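2022-01-25, gripper comparison, bench 2

Continued with the two handheld grippers. For colleagues who were not here last week: we want to choose one finger type before the order to Savdale goes out in February, and I promised Bahman a recommendation with numbers in it. So far I have numbers only for the soft objects, and there both types are fine. Today was the metal objects.

Setup is unchanged. Handheld tool with the camera on it, Stirus controller, force limit at 49 percent. Type A is the black block finger with the flat inner face. Type B is the one with the silicone pad, from Brito. I changed the fingers only once, after lunch, because each change costs me the calibration again. This means all A trials were in morning light and all B trials in afternoon light. It is not ideal and I should mix them next time.

First problem of the day was the exposure. The camera was still on automatic from the cup tests and it was jumping each time I came down over something shiny. I fixed it by hand at 500 and left it there for both types. The images are a little bright on the tabletop but the edges of the metal are better to see. I do not trust the old recordings of the metal objects any more, please do not use them for the comparison.

Second problem: Clirport (the recorder software) lost the connection to the controller two times. Both times it continued to write the video but without finger position. I noticed the second one quickly, the first one not, and that run is lost. Bahman thinks it is the USB hub. I replaced the cable only, so if it comes back we know it is not the cable.

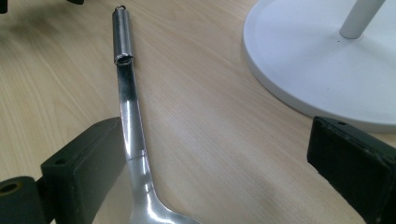
The spoon was the most difficult object in the morning. With type A I tried three places: on the tube part of the handle, on the flat part under the collar, and close to the bowl. On the tube it holds well, I could turn the tool to the side and nothing moved. On the flat part the fingers close nicely but the spoon is so low on the table that the fingertips touch the wood before they have much metal between them. If I come down 2 mm higher, they slide over the edge. Close to the bowl the metal gets wider and the spoon rotates when I lift, because most of the weight is then on one side. I was able to correct it with a slower closing, 80 ms more ramp, but it is still not repeatable in my hands.

Type B on the same three places: tube is good, flat part is clearly better, bowl side is the same rotation but slower. The pad gives a little and goes under the edge of the metal. The price for this is that the pad collects dust from the table, and after many grips it was necessary to clean it with alcohol. I wrote the time of each cleaning in the log, so we can see if the slip comes before or after.

One thing I did not expect. When I open the fingers wide, the approach is easier for my eyes, because I see the object between them in the camera. But then I put the center of the tool often too far to one side, and one finger arrives first and pushes the object away. With a smaller opening I aim more carefully. I would like that Bahman tries the same without reading this, to know if it is only me.

Screws on type A: checked again with the small key, one was loose by a quarter turn. Put blue threadlock on it. Please do not remove these fingers before tomorrow morning.

Data is on the shared disk, folder metal_A and metal_B. With the soft objects together we are now at 700 grips. The lost run has its own folder with "nopos" in the name, I kept it for the video.

For tomorrow:
- change the USB hub, repeat the lost run
- mix A and B in the same hour, even if the calibration is boring
- ask Savdale if the block finger exists with a thinner tip
- spoon again with fixed small opening, flat part only
- borrow the scale back from the other lab

My feeling now is B for flat metal and A for everything else, but I do not write this in the recommendation until the mixed runs are done.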